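Imprimer | Envoyer par e-mail

Les règles de la salle, version 3 (et sans doute pas la dernière)

Bon, je vous avais promis un billet sur nos consignes pour les pinces à main, et comme Milovan Pavlović me relance à chaque café, le voilà ! Chez Skiveo, on a longtemps travaillé à l'instinct : chacun prenait sa pince, faisait ses gestes, rangeait les fichiers comme il voulait. Résultat, sur 4000 démonstrations enregistrées pour le projet Prollik, on en a gardé 3701. Les autres à la poubelle, et ça fait mal au cœur (certaines étaient de moi, passons).

La première règle concerne le marqueur. Le cube doit rester dégagé pendant tout l'enregistrement : pas de manche qui traîne devant, pas de doigt posé sur une face. On l'essuie au chiffon sec, jamais à l'alcool, j'en ai déjà ruiné un comme ça.
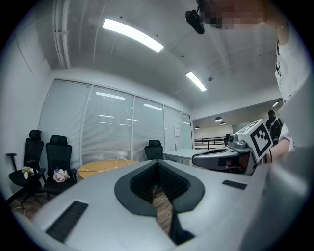
Pinces en main, cube marqueur bien visible à droite.

Deuxième règle, celle qui fait râler : on annonce à voix haute quand on commence et quand on finit. Oui, on se sent bête. Mais à deux dans la même pièce, on évite de se rentrer dedans, et puis le découpage des séquences va tellement plus vite après !

Pour les visages, on floute tout avant l'archivage, collègues compris. Milovan voulait une exception pour les tests internes, j'ai dit non, on en a discuté un bon moment et c'est resté non.

Il me reste à rédiger la partie sur les patins des doigts : à quel moment on les change, et qui le note. Je penche pour une vérification toutes les 80 prises, Milovan trouve ça excessif. Si vous avez déjà une consigne là-dessus chez vous, je prends, les commentaires sont ouverts jusqu'en octobre.

Imprimer | Envoyer par e-mail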